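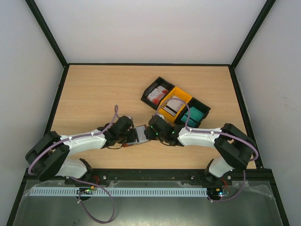 2018-04-25

Readers have asked how the household records on this site are kept. The method was adopted in January, following the move from Wostdale to Vamia, and has required little change.

All papers are sorted on the 18th of each month. Bills are retained for 6 years and guarantees until the item has left the house. Letters from the council are filed by date, with the reference number copied on to the front sheet.

Some 806 sheets were reviewed at the outset, many of them duplicates. The Pleneck water accounts remain incomplete, and a further note will be posted once the missing statements have been received.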